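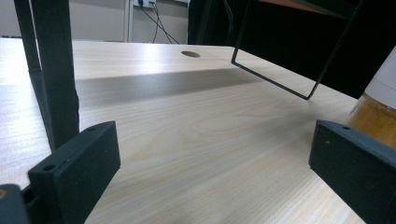

About Troncoso Gospel Choir School

Troncoso is a gospel singing school in Neltberg. We train choir singers, worship leaders and church musicians, and most of our students sing with a local congregation while they study.

The school began as a Saturday rehearsal group at Wulla Chapel. It now has three teaching rooms and a hall that seats 400. Classes cover voice, harmony, sight reading, keyboard and songwriting. Beginners are welcome and there is no audition for the first term.

Our main choir has recorded one live album, Flelano, made up of songs written by students and staff. It is sold at concerts and through the school office.

Our music library holds 1,263 scores. Member churches may borrow sets for up to one term - please ask the office before making copies.

New classes start in September. Students of any denomination may apply.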